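Sorting by Label: Flostcombe Gallery

I have never trusted a labeled basket. Halima Olatunji swears by them and says a handwritten word in front of a container is all the system anyone needs. I gave her method a page of its own, and I remain doubtful.

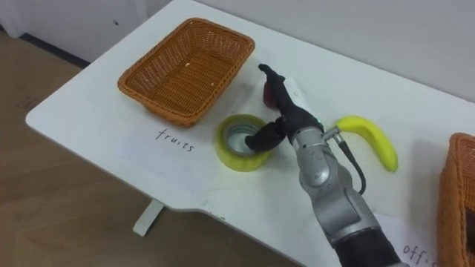
Labels only work if whoever is tidying reads them, and in my experience people read them for a week. The other trouble is what they leave out. A sheet that says "fruits" settles the banana, fine, but it has no opinion on a roll of packing tape lying right beside it. Halima says the tape goes "elsewhere." Elsewhere is how I ended up with 3 junk drawers.
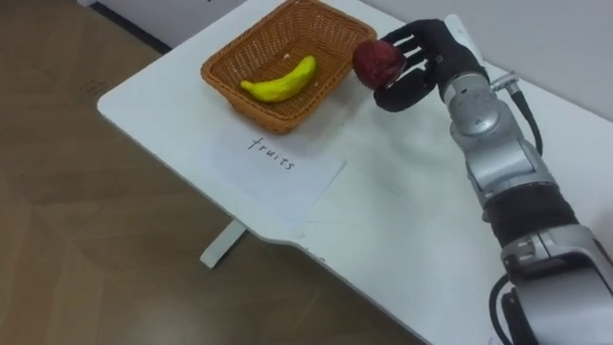 She also claims wicker makes people tidier than plastic does. I asked Kelechi Edet, who bought 5 wicker baskets on her advice, and he now keeps chargers in all of them – unlabeled.

Notes by Sanaa Bensaid, 17 June 2023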